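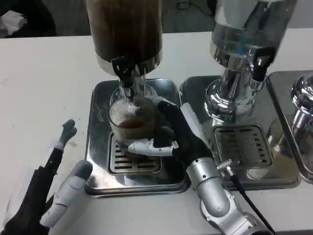
Help with a self-serve drink table for a family reunion!
Hosting & Parties > Drinks > Dispensers and Pitchers
Browse - Ask - Unanswered - Tags - Log in
Posted in July by porchswing_deb

I'm doing the drinks for our family reunion and I need some advice from people who have used the tall clear dispensers with a tap at the bottom. We're renting the Skoltby hall again, and last year I did pitchers and spent the entire afternoon refilling them in the kitchen while everybody else was playing cornhole. So this time I want people to pour their own. The setup I'm going for is a row of three, each one up on its pedestal on a stainless tray, with a black tap handle over a little chrome spout and ribbed clear cups to go with them. I did a practice run at home with one dispenser full of strong iced tea and it worked, more or less, but the last of the tea just sat there in the bottom below the tap, and it was a good couple of glasses' worth. It also slowed way down once it got low. Then when I let go of the handle it kept dripping for a while, and my table is white, so you can guess how I felt about that.

So what I want to know is how do I get the last of the tea out without tipping the whole thing over in front of my relatives, is the slow pour normal, and is there a trick for the drip? Also I was planning to put ice right in with the tea and my sister-in-law says don't. Mine are the Rornurau ones if that matters. Thanks in advance, you all saved my potato salad last summer!

3 replies - sorted by oldest

teakettle_tom

Slow pour is normal. There's less liquid pushing down on the tap as it empties. Check that the lid isn't sealed tight too, a tight lid will slow it to a trickle even when it's full. I leave mine a tiny bit crooked.

For the leftover part, just refill before it gets that low. I top mine up when it's down to a quarter and don't worry about the rest until cleanup.

mamaof5_in_the_kitchen

Oh I love a drink table!! I do one for every graduation party and baby shower in my family (5 kids, so there is always something) and I have made every mistake there is, so let me save you some trouble.

Your sister-in-law is right about the ice, sorry! It melts, the tea gets weak, and by the second hour everybody is drinking brown water. Put the ice in a bucket next to the cups and let people scoop their own. Chill the tea overnight first and it'll stay nice for a good 2 hours in the shade. If you really want something cold in there, freeze some of the tea in a muffin pan the night before and drop those in - they melt into more tea, so who cares.

On the drip: take the tap off and look at the rubber washers. There should be one on the inside and one on the outside on most of them, and when I got mine somebody had put both on the same side at the factory. I fought with that thing for a whole season before I figured it out. Tighten the nut by hand, fill it with plain water, and leave it on a paper towel overnight. If the towel is dry in the morning you're good. If it only drips for a second or two after you let go, that's just what's left in the spout, and your trays will catch it. I fold a washcloth and lay it on the tray right under the spout, which also stops that awful splashing sound.

Strain your tea really well too! Lemon seeds and bits of tea leaf get stuck in the tap and then it won't close all the way. Ask me how I know. I made 8 quarts of raspberry tea for my niece's shower and had to stand there with my thumb on the spout.

And put the cups on the side people walk up from, with the trash can at the other end. Otherwise you get a traffic jam.

rusty_ladle

I had a Gorar one and the tap cracked the first year. Get a metal one. Not sure about Rornurau, never had it.

Reply from porchswing_deb

Went and checked and yes, both washers were on the outside! Moved one in and I've got it sitting on a paper towel right now. I'm going with the ice bucket, and I'm trying the muffin pan thing this weekend. Does frozen sweet tea stick to the pan or does it pop right out?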